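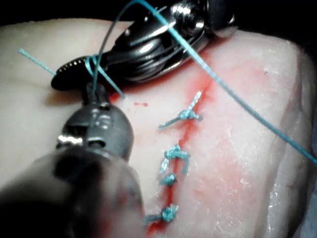
How to practise interrupted sutures on a tissue pad

Written by Itziar Garrido for the Saturday skills group in Jasbridge
Last changed: 2025-11-01

This page is for people who know already how to hold a needle driver and now want to close a straight wound with single stitches. Each stitch has its own knot, so if one of them fails the others stay. It is also the best stitch for learning, because you can remove a bad one and repeat it alone.

What you need

One practice pad
One needle driver and one toothed forceps
Scissors for suture
Braided suture in a colour that you see well on the pad
A ruler and a fine pen

I like teal or dark blue. White thread on a pale pad is very tiring for the eyes. If you use the Bucur pads from our cupboard, please take the ones already opened first.

Before you start

Fix the pad so that it can't slide. Make a straight cut through the top layer only. With the pen, put small dots on both sides of the cut, 5 mm from the edge and 5 mm to 10 mm from each other. Beginners want to skip the dots, and then the stitches come where the hand feels comfortable: two almost touching, and after them a wide gap. In the gap the wound can open.

The stitch

1. Hold the needle two thirds of the way back from its point.
2. Lift the edge of the cut a little with the forceps. Do not squeeze it.
3. Enter at the dot with the needle at a right angle to the surface, and turn your wrist. The needle is curved, so let it travel in a curve.
4. Come out in the middle of the wound, take the needle again, and go into the other side at the same depth.
5. Pull the thread through until a short tail is left, 3 cm or so.
6. Make the first throw double, and lay it flat. Bring the edges together until they touch, and stop there.
7. Add two single throws, changing direction each time.
8. Move the knot to one side of the cut. All the knots should sit on the same side.
9. Cut both tails to 5 mm.

Common problems

The knot is big and tangled. Usually there are too many throws, or the loops were not laid flat before pulling. Three good throws are better than six made in a hurry.

The tails are frayed. The thread was gripped many times with the driver, or the scissors are old. Hold only the end which you will cut away.

The tails have different lengths. Bring them together, lift them and cut both in one movement. If you leave almost nothing, the knot may undo itself. If you leave too much, the tail lies over the next stitch and disturbs you.

The skin makes a fold. You pulled too strong. Cut this stitch, take it out and do it again.

How much to practise

Maximiliano Ibarra, who taught me, asked for 100 stitches before he would look at any of them. I am less strict, but I ask you to do a full row at each session and to write in your notebook which stitch was the worst one. In October several people showed me only their best stitch. Please bring the whole pad.

Used needles go in the yellow box by the door, also the bent ones.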